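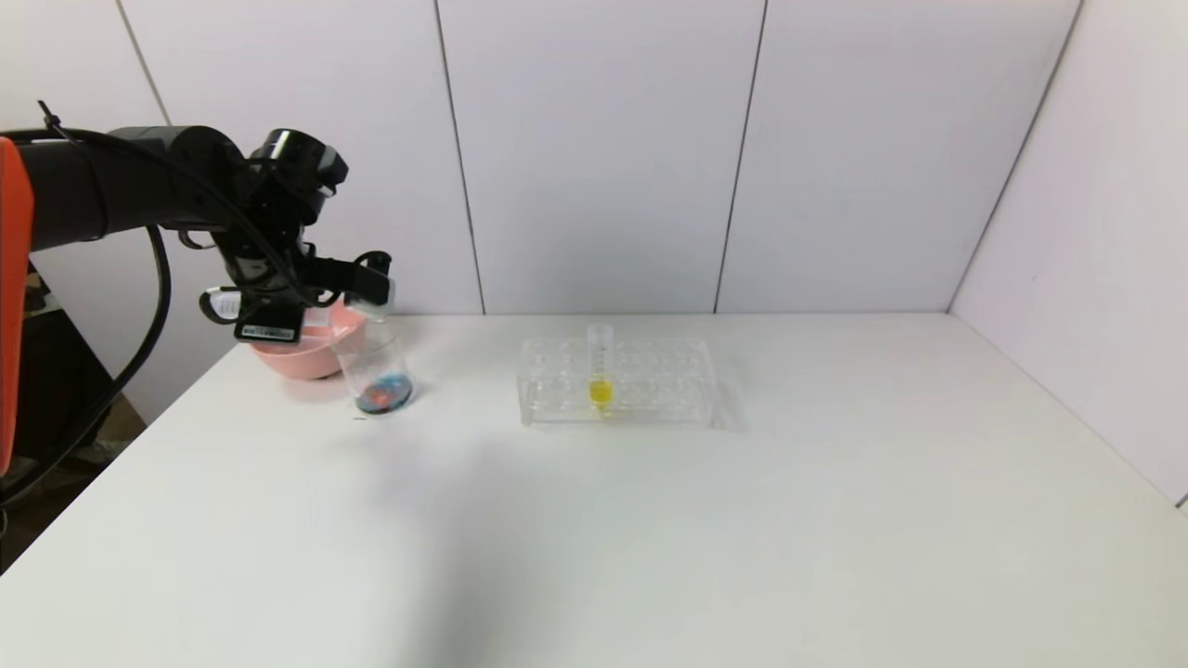
Matoušek
Cell maintainer, Liltel

Astosetti bench cell: setup and care notes
README, last gone over April 26, 2019

Right, so this is the file I wish had been in the folder when I took the cell over. It goes with the Astosetti recordings, but it's mostly about the machine: how the arm and gripper are set up, what I check, and what I do when something starts slipping or rattling. If you only want the file format, skip to the end, it's short.

The cell

One arm over a white table in a white corner. The wall panels have dark seams between them, and I use those seams constantly for lining up the view (much quicker than getting the calibration board out, though you still need the board if anything has been unbolted). Please don't put tape or stickers on the panels. I spent a whole afternoon in September getting glue off one and I'm still a bit cross.

Things on the table change from run to run. Beaker with blue liquid and little red bits in the bottom, pink bowl, clear acrylic rack with a tube of yellow in it — that's the sort of layout the liquid tasks use. It's all coloured water as far as the colours go, so a spill is a nuisance and no worse. Dry it up before it finds the table edge.

Cables

This is where most of my time goes. There are two that matter:

The thin one runs along the top of the arm and is tied down further back. Check the tie. If it has crept forward, the cable goes tight when the wrist turns and you get dropouts, which look exactly like a software fault and will waste your morning.

The thick one hangs underneath in a long loop and drops past the side of the table. The loop looks untidy and every new person wants to shorten it. Leave it alone! The wrist needs that slack at full reach. I did shorten it once, and pulled the connector half out on the very first reach across to the rack. What you do want to look for is rubbing where it passes the table edge. Run a finger along it with the power off. If the outer skin feels rough, swap the cable and put the old one in the bin, not back in the drawer.

Gripper

Fingers are the black ones, with replaceable tips. The tips wear smooth on glass long before they look worn. My test is to close on the rim of an empty beaker, lift it 20 mm and hold it. If it slides at all, new tips. Change both together or the grip pulls to one side.

Every 2000 cycles I take the linkage screws out one at a time, clean them, and put them back with a dot of thread lock. One at a time, please. Take the lot out and you'll be doing the alignment again, which is a miserable job with that many small brackets in the way.

There's a white label with a barcode on the lower plate. Don't wipe it with solvent. The maintenance log is keyed to it, and if it stops scanning you have to type the number in by hand every time you open an entry.

The camera on top of the gripper gets a dry lens cloth before each session. If you knock it, even slightly, stop and redo the hand-eye calibration. I know it's tempting to carry on. I've thrown away 100 episodes because I carried on.

Before a session

- power off, look along both cables, check the tie
- wipe the table and the lens
- power on, home the arm, listen to the wrist (a soft hum is fine, a tick means a loose screw)
- open and close the gripper on nothing, then on the empty beaker
- start with the fingers well clear of the glass and come down slowly

After a knock

Hit the stop and free the arm by hand before you touch the software. Pick out the glass if there is any. Then tips, screws, camera, in that order. Write it in the log even if everything seems fine, as the odd behaviour tends to show up a day later when you've forgotten.

Files

One folder per episode, video plus joint states, and a plain text note if I did anything to the cell beforehand. Episodes recorded with worn tips are kept and marked "tips" in the note. Version 2 of the set drops the ones from before the cable swap — if you need those, ask me and I'll dig them out.

Known problems

Clear glass and clear acrylic against white walls are hard on the depth readings. No fix yet.
The gripper reports "closed" slightly early when cold. Warm it up with a few empty cycles.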